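The Second Pair

The company in Dirnness gave us a budget of 2,227 for the whole season, and in October I had already spent most of it in my head.

I wrote the list on the back of a gas bill. Two pairs of hand-held grippers, 640 each. Spare finger pads, 82. A deposit of 300 for the Pidetti arm, which would one day fold clothes by itself, if we taught it well. My sister read the list and asked where was the money for a room.

"We have a room," I said.

"We have my room," she said.

At night I studied the catalog from Moulin. Their arm was cheaper, but it needed a special table, and the table was not in the price. Plunel had a table, but did not ship it to our town. I made the sum again, with one pair of grippers and no deposit. It was a smaller sum and a sadder one.

In the morning my sister put a pair of jeans on the bed.

"Teach me first," she said. "After, you can decide what to buy." 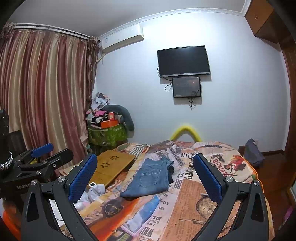 The jeans on the printed sheet, between the blue finger pads.

She held the handles too tightly, as I did in my first week. I told her to open the fingers wide and to go slowly toward the waist. She did not answer. She was looking at the denim as our mother looked at dough.

At noon I took the gas bill and wrote the second pair back on it.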